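Laundry Corner: What Folding Research Taught Me About Folding at Home

Posted Dec 30, 2022

I fold laundry for a living now, sort of! I work part-time on the Edumgate study, which is trying to find out how many hand-recorded folds a robot needs to learn from before it can put away a stranger's clothes. We go into ordinary bedrooms, we hold a gripper in each hand instead of using our fingers, and we fold whatever came off the rack. Later the recordings go into a model called Rostami and somebody at the lab sees what it makes of them. I've done this since August, and it has completely changed how I fold on my own time (my sister thinks I've lost it). So this month's tips come from there.

Tip one: fold on the bed, and leave the sheet on. I used to clear the kitchen table for this, and the clothes slid all over. On a made bed the cloth stays where you put it down. The study tried both, and the folds done on beds came out squarer, with a lot fewer do-overs. If your sheet has a bit of texture to it, even better.

Tip two: pinch, don't grab. When all you have is two flat pads, you can't scoop up an armful and hope. You have to pick a spot. Thick, smooth cloth wants to stand up in a big loop the second you lift the middle of it, and then you're chasing the loop around the bed. Take it near an edge or a corner, close the pads, lift a little, wait for it to hang, then move. With fingers it's the same thing, only faster. 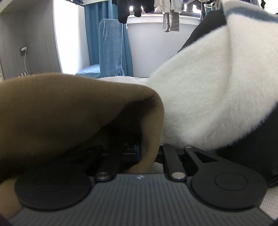 Tip three is about fluffy stuff, and this is where the research got interesting to me. We figured the plush things would be the hard ones. They're bulky, they shed, and you can't find the hem by looking. But Rostami learned fleece and fluffy throws sooner than it learned plain shirts. The people who look at the numbers think it's because a thick fold stays put once you make it, so a slightly bad pinch still ends in an okay result. Thin shirts forgive nothing. At home I now do the fluffy pile last, when I'm tired and sloppy, and the thin things first while I still care.

Tip four: don't sort everything before you start. I was a big sorter! Socks here, tops there, the whole bed covered before one thing was folded. For a while we recorded it that way, and also the other way, just pulling from a mixed heap. The model trained on mixed heaps did better in new homes, 35 folds finished out of 100, where the sorted one managed hardly any once the pile got messy. That's a low score either way, I know, and everyone was thrilled. For people the benefit is smaller, but I do get through a basket quicker if I pull, fold and stack as I go.

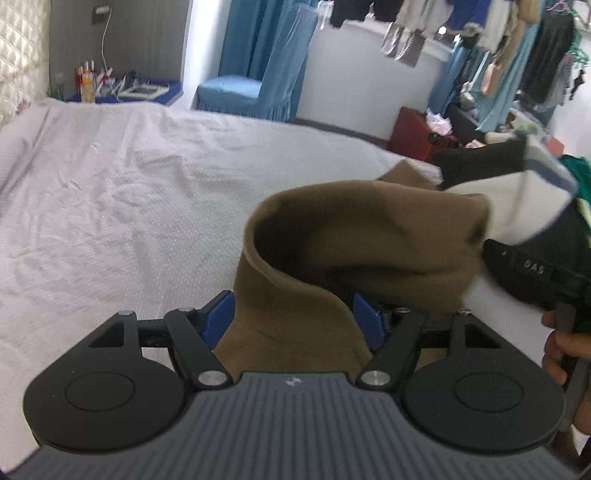 Keep both hands low, too. That's tip five and I had to be told it more than once. When you lift a sweater up to chest height to fold it in the air, the sleeves swing and you lose track of which side is which. Lay it down, keep your wrists close to the bed, and let the mattress do half the work. Slow recordings turned out more useful than quick ones, by the way. The version trained on only 359 slow folds beat the one trained on a much bigger batch of rushed ones from the Altine round, which is the round I was proudest of, naturally.

A few small leftovers:

Empty the pockets and close zippers before you fold. A zipper pull will catch on knitwear every time.

Dark heavy things go at the bottom of the stack. A black hoodie on top of a white tee leaves lint you'll be picking off all week.

If a fold goes wrong, shake it out and start over. Fixing a crooked fold takes some 5 times as long as redoing it, at least with grippers.

Next month I'm on the Pullport sessions, where we do towels and fitted sheets. If there's a trick to fitted sheets I'll post it here the same day.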